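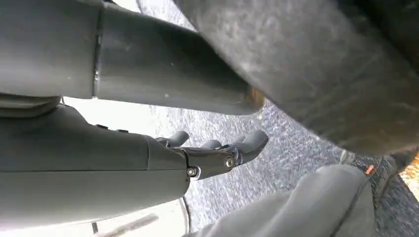 Small thread on desk organizers, a product category I trust about as much as I trust posture gadgets. Everyone tells you to start by clearing the tabletop. Fine, but the tabletop was never where our small stuff went missing. It went to the floor. Carpet like the one in our office is great at hiding a paper clip until you're in socks.

So the usual advice is a box with compartments. Vamham wants $26 for one in cardboard. Cardboard! I've thrown away sturdier dividers that came free with glasses.

Fidelina Marulanda bought one anyway, in September, and asked me to give it a fair shot before posting about it. I gave it 72 days. I think that's fair.

First complaint: the slots. They're narrow. Great if everything you own is narrow. My tape isn't. My stapler laughed at it.

Second: a grid makes you think you have a system. You don't have a system until two people agree what goes where. We never got that far. Labels went on, labels came off.

Third, and this is the one that bugs me, the stuff that fits isn't the stuff I lose. Little wrapped packets fit. I have never once lost a little wrapped packet.

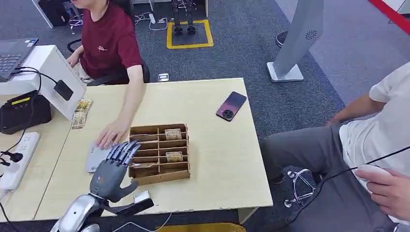
Open organizer on the table, two packets in the right-hand column.

Look at what's out on the table next to it, though. A phone and a white card. Those are the things people set down all day, and the box does nothing for either one.

To be fair, the low sides are good. I can see into it from my chair, and I can't say that for the Gikach drawer tower, where things went in and stayed in until we moved.

And cardboard is easy to cut. Wilmer Villca pulled a partition out of his and made a slot wide enough for sticky notes. Took him a minute with scissors. Best thing I've seen anyone do with one, and he did it by ignoring the instructions.

Somebody replied that the Brudport version is "rated for 100 items." Rated by who? Which items? 100 staples? I would love to see the test.

Someone else says give it more time, you have to build the habit. Maybe. But if I had the habit I could use a shoebox – I have several and they were free.

Where I've landed: if you've got a lot of one small flat thing, get one, or make one. If you've got a bit of everything like most desks, save the $26 and put a tray out for phones.

Fidelina says I'm being unfair and she's keeping hers. It does look nice on her desk. Going to try cutting mine up this week and will add to the thread if the tape fits.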